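**From the bench - the equipment budget, round two**

Feb 16, 2018

So the budget sheet came back from Houda Kabbaj, and we have $2733 left to spend before the end of March. I'd asked for more (of course I had!) but it's a workable number, and I've been moving things up and down the list all week.

Top of my list is a second gripper for the arm. Matěj Vrabec got a quote from Halás and another from Wodia, and the Wodia one is cheaper until you add the mounting plate and the cable, and then they're nearly the same - so please, when you send me a price, send me the price with everything it needs to run. I've been caught by that before.
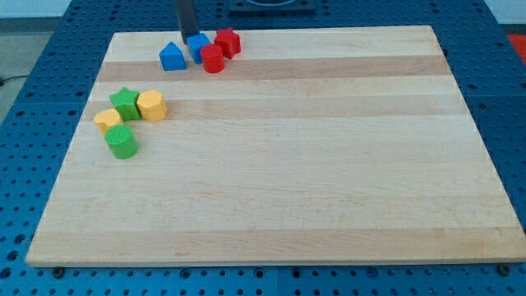 Next is practice parts. We print our own shape blocks, stars and cylinders and cubes and so on, and I'd like 40 more in the same four colors. Filament is cheap, but printer time isn't, and Nisha Mishra has the printer booked for 5 days at a stretch, so I may just pay the print shop in Plelthorpe and be done with it.

I also want 2 spare maple boards. I know, I know, a board is a board! But Otakar Krajčí priced them glued up and drilled to match the table holes, and it came to less than I'd feared.

What I've pushed to next year is the new camera, and the bigger table too. If you think I've got that backwards, write to me before the order goes to Morkia, and put a part number in the note if you have one.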